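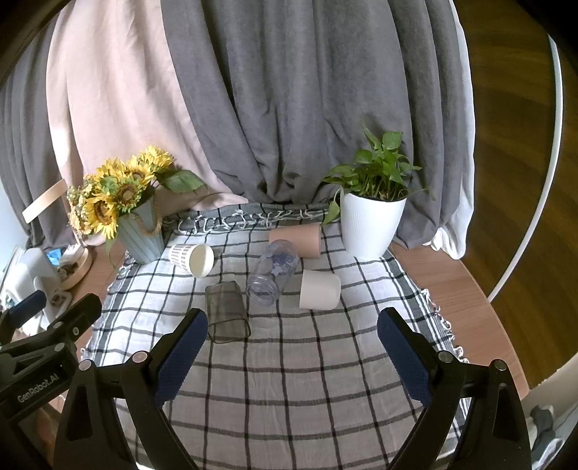

Hand-held gripper at the cup table, both fingers open, vessels on their sides.

Hand-held gripper: pad wear and pivot play, proposed change to the service interval
7 replies

r_rosales
Colleagues are asked to review the following before the maintenance sheet is reissued in April. The present sheet requires the finger pads on the hand-held units to be inspected every 1489 cycles and the linkage pivots to be checked at the same time. I propose that the pad inspection be brought forward to 978 cycles and that the pivot check remain where it is. The cup table is the principal reason. Vessels lying on their sides are taken across a curved wall, and contact falls on a narrow band of the textured pad.

Refugio Rosales
Cell maintenance, Hurkness

v.hemmin
I do not support separating the two checks. Once the pads are off for inspection, the pins are accessible and the additional labour is minor. Two intervals on one sheet will also lead to missed entries, as occurred with the Proltia feeder.

paweena_m
The proposal should distinguish between vessel types. A paper cup deforms under the pads and a rigid tumbler does not. Our records at the Sæther site show uneven wear only where rigid pieces made up most of the programme. If the table is to remain mixed, as shown at the top of this thread, I would expect the wear to be more evenly spread than Refugio suggests.

r_rosales
Paweena's point is accepted in part. The cycle log does not record vessel type at present, and I have no objection to adding a column. In reply to Vichien, the pins were checked on 3 units last month and none required adjustment. Disturbing a sound pivot at every pad inspection does not appear justified.

jcastillo
Three units is a small sample. Was the play measured with the fingers fully open or closed? Spread wide, the linkage can feel tight when there is still movement at mid-travel. I would like the sheet to state the finger position at which the reading is taken.

v.hemmin
Agreed with Jerome. I would add that the two fingers should be measured separately and recorded as left and right.

somkiat.c
A further matter for the sheet: the checked cloth. Lint from the fringe collects in the pad texture and has been entered as wear on at least one occasion at Zorkgate. Pads should be brushed dry before they are assessed. No solvent is to be used, as it lifts the bonding at the edge of the pad. I would also favour removing the cloth altogether, although I recognise the programme team has asked for it to stay.

paweena_m
The cloth is to stay. The squares are used to return the vessels to their starting layout between runs. Brushing the pads is a reasonable requirement and I have no objection to it.

r_rosales
Draft wording, revised in light of the above:

1. Brush the pads dry. Inspect the full face of each pad at 978 cycles and replace both if the texture is smooth at any point.
2. Check all pivot pins at 1489 cycles. Take readings at mid-travel, left and right fingers recorded separately.
3. Enter vessel type in the cycle log.

Vichien's objection to the split interval will be noted on the cover page. Further comments may be posted to this thread until the sheet goes to print.

9 people are following this thread
Last updated: 24/02/2025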